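Kemora gripper fingers, ribbed pad set – review

We bought the Kemora pads for knob work, after the bare fingers kept slipping on anything round. The job is simple enough: the arm takes hold of the right-hand knob on a built-in oven and turns the temperature to a set value. I ran it 27 times with the set as supplied, on the settings Kemora suggests.

Most runs were fine. Seven were not. The fault is the same each time – the pad grips, the wrist turns, and the knob carries on a little past the target when the fingers let go. On five of those the oven ended up hotter than asked. On the other two the arm held on after the stop command and I had to use the emergency stop.
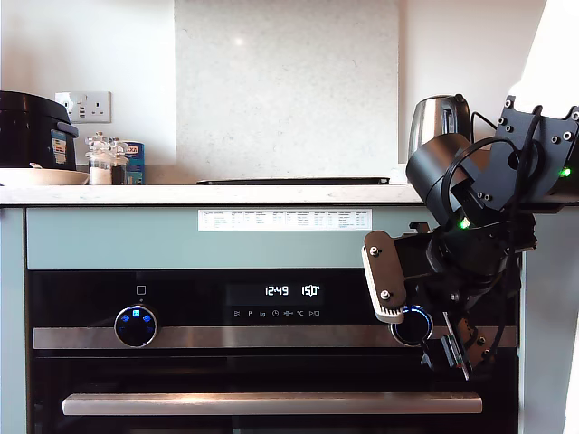

Mārtiņš Sepp had the same overshoot with his set and says it went away once he dropped the closing force to 18 newtons, though he still wouldn't leave the arm alone with a heating appliance.

I tried his figure. The overshoot did get smaller, but the late release stayed, and that is the one that worries me. Kemora's support blamed our controller. The old Bistau pads on the same controller let go on time, so I don't accept that.

My advice is to check the oven's own temperature reading after every turn and have the script switch off if it doesn't match. Keep someone within reach of the stop button as well.
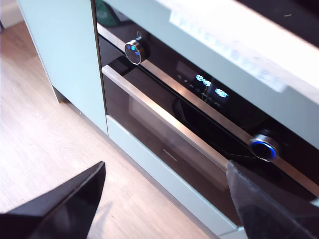
Fitting is easy and the screws are decent. The instructions say nothing at all about release time, and they should. I have gone back to the Bistau pads for now and asked for a refund on the Kemora set.

Two stars out of five.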